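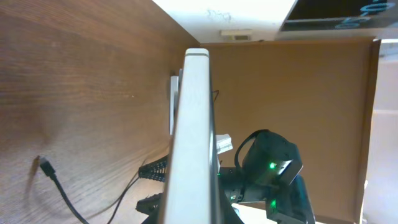
Is the Stoseck ginger beer in the brown bottle the same as the one in the green can?
Same recipe, same plant, different price. The bottle costs 2 dollars more and you have to own an opener.

I bring this up after spending a good part of November reading soda labels, a hobby I recommend to anyone who has finished all the other hobbies.

The can says "Original." The bottle says "Heritage." I wrote to Stoseck and asked which came first. A very polite person wrote back that both are part of the family. So are my cousins, and I can tell you what order they were born in.

Ingredients, for the curious: water, sugar, ginger extract, citric acid, "natural flavors." Identical on both, down to the comma missing after "acid." If you're going to pretend these are two drinks, at least hire two typists.

Meanwhile Romitz has put out a winter cola. I bought one. It tastes like cola that has been told about cinnamon over the phone.

The winter cola label has a snowy cabin on it and the words "limited batch." My bottle is stamped 2092. I'd like to think that's the batch number. If it's the expiration date, I withdraw every complaint about the cinnamon and would like to ask about the rest of the ingredients.

Žofie Machala, who has shared an apartment wall and a grocery run with me for years, says the trick is to let it go flat overnight. I did. Now I have flat winter cola and a neighbor I trust a little less.

The one nice surprise was the Queiroz grapefruit. Bitter, not too sweet, smells like a peel you just tore. 209 calories a bottle, so it isn't fooling anybody's doctor, but it tastes like the fruit on the front. The bar is low and they cleared it.

Naturally, it's the one my store is dropping. The shelf tag already says Trusside Zero Lemon, a drink I've had once and could describe as "cold."

I asked the manager whether they could keep a single row of the grapefruit. He said it doesn't move. Sir, I have been moving it. I moved six this week.

Update, 2024-12-28: the grapefruit is on clearance and I now own over 227 ounces of it. It's in the hall closet behind the vacuum. Guests are welcome to the winter cola.

Several of you are asking whether the green can at least tastes different because it's a can. I tried both from the same kind of glass. The can was colder. It had been further back in the fridge.

Going to go drink a Heritage now. Can't find the opener.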